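When someone in your family goes into hospital

Sooner or later a grown-up will sit down next to you, use a voice they normally save for broken vases, and say that Grandad or Auntie or somebody else you love has to go into hospital. Then they will say "but there's nothing to worry about", and you will start worrying straight away.

It helps to know how the place works. We asked Shireen Mkhize, a ward sister at Galtanmont Hospital, to check this page, and she crossed out two of our jokes.

What is a ward?

A ward is a big room, or a set of rooms, where people stay who need the same sort of looking after. Galtanmont has 260 beds, which would be chaos in one room, so they are split up. Kandwood Ward is for older people. It has bays with four beds in each, and every bed has a curtain on a rail. The curtain is there for privacy. It does nothing whatever about noise, and you will hear all about the bowels of the man next door.

Who are all these people?

Nurses are the ones you will see most. They give out medicine, check how people are doing and know where everything is.

Doctors come round in a clump, usually in the morning. This is called the ward round. They stand at the end of the bed, talk for a few minutes and move on, and your family will then spend the rest of the day trying to remember what they said.

Porters move people and beds from place to place. They are the only people in the building who never get lost.

Physiotherapists help people get up and walk again. Grandad may say rude things about the physiotherapist. He is supposed to walk to the door and back anyway.

What's that beeping?

Hospitals beep. A monitor beside the bed may show how fast the heart is going and how much oxygen is in the blood. A pump may be sending medicine down a thin tube, and it makes a noise when the bag is nearly finished. Sometimes a monitor goes off just because a clip has slipped off a finger.

If you hear a beep and it bothers you, tell a nurse. You don't have to work out what it means, and please don't press anything. Yes, even the green button.

Why do they look different?

People in hospital can look smaller than they did at home. They might be pale, or sleepy, or wearing a gown that ties up at the back (badly). Some medicines make people muddled, so Gran might call you by your uncle's name or ask about a dog that died before you were born. It is all right to feel strange about that. You can tell her your name and carry on talking.

Can I catch it?

Most of the things that put people in hospital can't be caught. You can't catch a broken hip or a poorly heart. It's more likely to go the other way - your cold could make a patient much worse, so stay at home if you've got one, and wash your hands on the way in and on the way out.

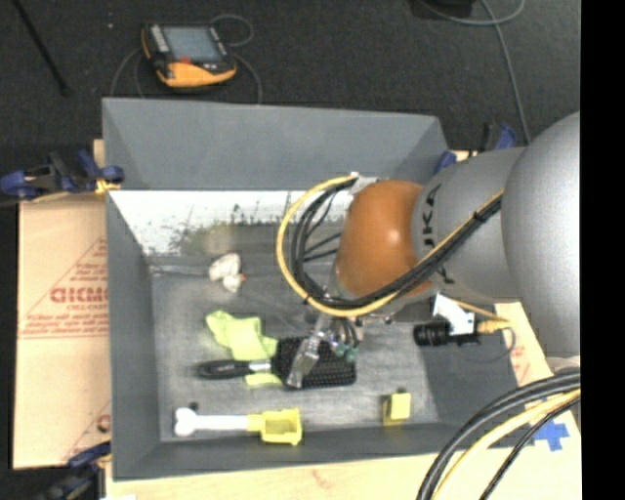

What do I say when I visit?

Anything, really. Visiting on Kandwood starts in the afternoon, and five minutes in, most grown-ups have run out of things to say and are discussing the car park. You will probably do better. Tell them what you had for lunch and who got told off. You could read to them, or draw something for the locker. You can also sit there quietly and eat one of their grapes, if you ask.

Is it going to be OK?

Often, yes. Some people get better quickly, some slowly, and some don't get better. If you want to know which it is, ask. Grown-ups may say "we don't know yet", and that can be the true answer, annoying as it is. You can ask again tomorrow.

None of it happened because of something you said or thought, including that thing you said in October.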